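Friday night and the grasp planner is finally behaving itself (mostly!). I've been rewriting the bit of Tuvgate that turns a wrist view into a list of things worth reaching for, and the old version had grown to 2813 lines, most of them mine, sorry. The new one is 591, and it spits out a target in 42 milliseconds on my tired little desktop.

What I really wanted was to see how it copes when the thing to grab is pale and so is the table, so I went back over these: 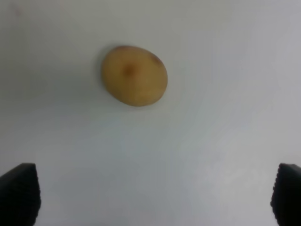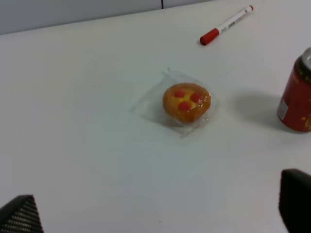
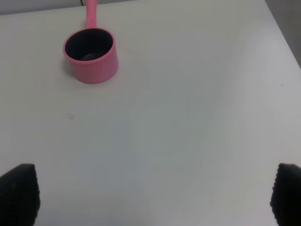
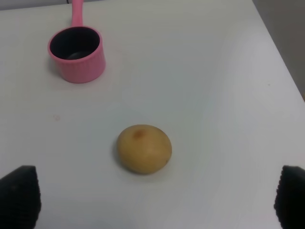

Views from the wrist, fingers open in all four.

Potatoes are my nemesis. Beige on off-white, hardly any edge to hang on to, and the mask wobbles like mad. Pink saucepan? Lovely, found straight away. Clear wrapper round the pastry, ugh, the depth goes to mush there and Stononen's filter only half fixes it. Next job is smoothing the mask over a few frames before the planner sees it.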